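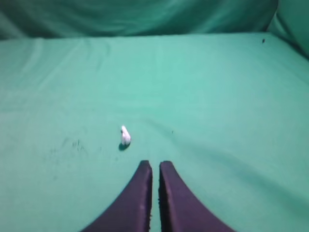
Photo: Dorkus

January 15, 2021

Prescribed burning returns to Vindesville in March

The Drornau land trust will burn 77 acres of pine and grassland on the north side of Vindesville this spring, weather permitting. It will be the first planned fire on the tract in 14 years. The work is split into 2 units, with the Fernandes Creek trail as the line between them.

Crews have been thinning small trees and raking needles away from the bases of the older pines since the fall. Much of the cut wood is still in piles along the access road. Please leave the piles where they are, even if they look like free firewood. They are marked for burning and some have been counted toward the fuel estimate in the permit.

The burn plan calls for light wind out of the west, moderate humidity and no air quality alert in the county. If any of those is off on the morning of a burn, the crew goes home. We may get only three suitable days in the whole month, so notice will be short. A message will go out the evening before, and signs will be posted at both trailheads.

Smoke should drift east, away from the school, but it can settle in the creek bottom overnight. People with asthma or heart trouble who live on the lower road should keep windows closed until mid-morning. Call the trust office if you want to be on the phone list.

The north loop will be closed during the burn and for several days after - longer if stumps are still smoking. Dogs are not allowed past the gate during that time, on leash or off.

The south meadow is not part of this year's plan. It has too much young oak in it and needs another season of cutting first.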